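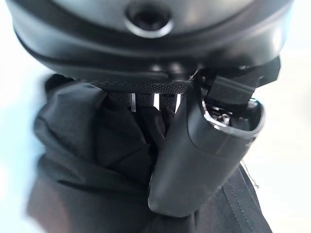 Should the department buy a second arm next year? On the figures we collected, we would hold off and spend the money on fingers and spares first.

Our group (Caradog Probert and Saoirse Ó Riain) was asked to cost a handling cell for soft and awkward goods at the Ukham lab. The quote from Phelan looked tidy. It listed the arm, one gripper and a wrist camera, and it put consumables at zero, which we don't believe.

We ran 96 picks on black items, fabric included, and logged 71 as good. Phelan's brochure claims better, but doesn't say what was being picked. Dark cloth against a dark finger is hard to judge on the wrist view, even for a person, so we doubt a dearer camera alone would fix it.

Budget lines we would change:

Spare fingers: 3 sets, not in the quote
Lighting: not in the quote
Fixings and small screws: not in the quote
Training: quoted as one Monday morning, too short

Together we priced these at $2000. The Ollow gripper is cheaper to buy, but its parts ship from overseas and we couldn't get a delivery time in writing. We left it out of the final table.

We also question the payback period in the original proposal. It assumes the cell runs all day, and the lab is locked by 5 pm. The labour figure needs redoing before anyone signs.

Filed under: Student Projects, Automation, Equipment Planning

Related reports
Conveyor hire or buy? The Henville trial
Bench power and cabling costs, Ukham lab
Reading a supplier quote: notes from October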